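Every May I strip the bed and turn the mattress, and every May some article tells me to buy a special powder for it. I don't believe in the powder. Triva wants 2 tubs a year out of you.

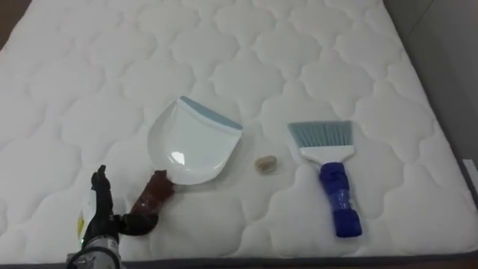
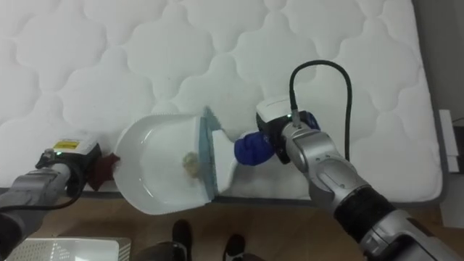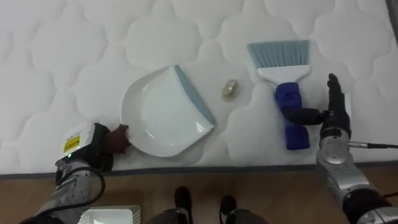 My own view is that most mattress care is plain sweeping. The Tronholm leaflet says vacuum only, which seems convenient for a firm that sells vacuums. A dustpan with a rubber lip, like the white one on the quilting, suits me fine, though I doubt any pan gets right down into those stitched seams.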